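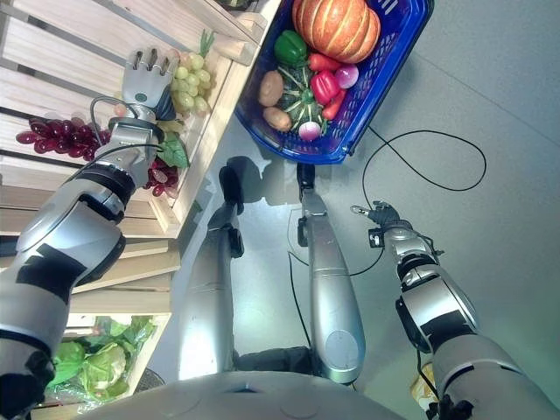
나무 진열대의 포도 송이들, 그리고 꽉 찬 파란 장바구니

지난 11월부터 조금씩 꾸려 온 '물리(Muli)' 채소 가게가 이제야 좀 가게다운 얼굴을 갖추었습니다. 가게라고는 해도 돈을 받고 파는 곳은 아니고요, 모형 채소와 과일을 늘어놓고 장보기 놀이를 하는 방이에요. 블로그에 한 번 써야지 써야지 하다가 겨울이 다 갔네요. 기다려 주신 분이 계셨다면 죄송하고, 안 계셨더라도 오늘은 좀 길게 떠들어 보겠습니다.

제일 오래 붙들고 있었던 건 진열대예요. 처음에는 집에 남는 책장을 눕혀서 써 볼까 했는데, 눕혀 놓고 보니 영락없이 누운 책장이더라고요. 과일을 올려도 누운 책장에 과일이 올라간 모양이고, 천을 덮어 봐도 마찬가지고. 그래서 며칠을 더 뒤진 끝에 밝은 색 소나무로 짠, 상자처럼 생긴 선반으로 정했습니다. 칠을 하지 않은 나무라 손때가 탈까 봐 걱정했는데 막상 들여놓으니 그 맨얼굴이 참 좋아요. 위 칸이 비스듬해서 앞에 서면 과일이 이쪽을 보고 있는 느낌이 들고, 널과 널 사이에 틈이 있으니 시장에서 보던 나무 궤짝 생각도 나고요. 어릴 때 할머니를 따라다니던 시장 골목에 꼭 이런 궤짝을 쌓아 두던 집이 있었거든요. 할머니는 늘 그 집 포도를 한참 들여다보다가 결국 옆집에서 사셨지만요.

포도 이야기가 나왔으니 말인데, 저는 진열대의 주인공은 역시 포도라고 생각합니다. 사과나 감자는 어떻게 놓아도 웬만큼 자리를 잡는데 포도는 그렇지가 않아요. 송이를 똑바로 세우려고 하면 뻣뻣해 보이고, 그냥 던져 두면 시들한 것처럼 축 처지고. 저는 굵은 쪽을 위로 두고 가는 쪽이 나무 널을 따라 아래로 흐르게 두는 걸 좋아해요. 검붉은 송이 옆에 연둣빛 송이를 하나 놓으면 서로 색이 살아나고, 사이사이에 초록 잎을 조금 끼워 주면 갓 따 온 것 같은 기분이 납니다. 잎은 많이 넣으면 금세 화환처럼 되어 버리니까 모자라다 싶을 때 손을 떼는 게 좋더라고요. (이 말을 하면서도 저는 늘 한 장 더 넣습니다.)

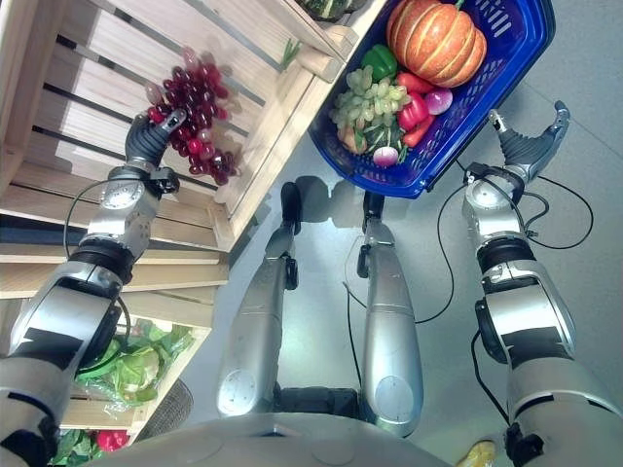
아래 칸은 잎채소 자리예요. 투명한 비닐에 싼 것을 한 통 넣어 두었는데, 이 비닐 때문에 친구 릴리언 셈웨타(Lilian Shemweta)와 꽤 오래 실랑이를 했습니다. 릴리언은 벗기자는 쪽이었어요. 나무 선반에 비닐이 웬 말이냐고요. 저는 싸 두자는 쪽이었고요. 우리가 장을 볼 때 만나는 채소는 반쯤은 비닐에 싸여 있잖아요. 집었을 때 바스락하는 소리도 장보기의 일부라고 우겼더니, 릴리언이 직접 몇 번 집어 보고는 그럼 그냥 두라고 하더군요. 바닥에 놓을 바구니도 하나 있으면 좋겠다 싶어 잿빛 도는 갈색으로 엮은 걸 골랐는데, 이건 둘 다 보자마자 마음에 들어 했어요. 이런 일도 가끔은 있어야지요.

파란 플라스틱 장바구니는 볼 때마다 웃음이 납니다. 나무 선반 옆이니 라탄 바구니 같은 게 어울리겠지만, 장바구니만큼은 동네 마트에서 들던 그 파란색이어야 한다고 처음부터 마음먹고 있었어요. 구멍이 송송 난 옆면까지 꼭 그 물건이라, 들고 서면 저도 모르게 오늘 저녁은 뭘 하나 생각하게 되거든요. 담는 재미도 쏠쏠합니다. 주황색 호박처럼 덩치 큰 것을 넣고 나면 자리가 확 줄어들어서, 피망이며 양파며 감자를 이리 돌리고 저리 돌리며 맞춰야 해요. 진짜 장이라면 감자부터 깔고 무른 것을 위에 얹겠지만 모형은 눌려도 괜찮으니 마음껏 담아도 되고요. 제일 애먹이는 건 길쭉한 빨간 고추예요. 어디에 꽂아도 삐죽하게 튀어서 저는 그냥 맨 나중에 색을 보태는 셈 치고 얹습니다.

저는 사실 모형 중에서 초록 줄무늬 호박을 제일 아낍니다. 이름도 잘 모르고 산 것인데, 진한 초록에 옅은 줄이 사방으로 뻗은 모양이 볼수록 예뻐요. 분홍빛 도는 양파나 흰색과 분홍이 섞인 무도 그렇고, 예전에는 채소 색을 이렇게 오래 들여다본 적이 없었던 것 같아요. 요즘은 진짜 시장에 가서도 자꾸 무 앞에 서 있다가 살 것을 잊어버리고 빈손으로 옵니다.

정리하는 요령을 물어보신 분이 계셨는데, 대단한 건 없고 저는 놀이가 끝나면 장바구니부터 비웁니다. 바구니를 채운 채로 두면 다음 날 선반이 휑해서 기운이 빠지더라고요. 큰 것부터 제자리에 놓고 포도는 마지막에 걸쳐요. 서두르면 꼭 송이가 미끄러져 내려오니까 차 한 잔 옆에 두고 천천히 합니다. 먼지는 마른 붓으로 털면 되는데 포도알 사이는 여전히 숙제예요. 좋은 방법을 아시는 분은 댓글로 좀 알려 주세요!

다음에는 가격표를 만들 생각입니다. 릴리언은 손글씨가 좋다 하고 저는 도장을 파고 싶어서, 아마 또 한참 걸릴 거예요. 종이는 우선 두꺼운 걸로 사 두었습니다.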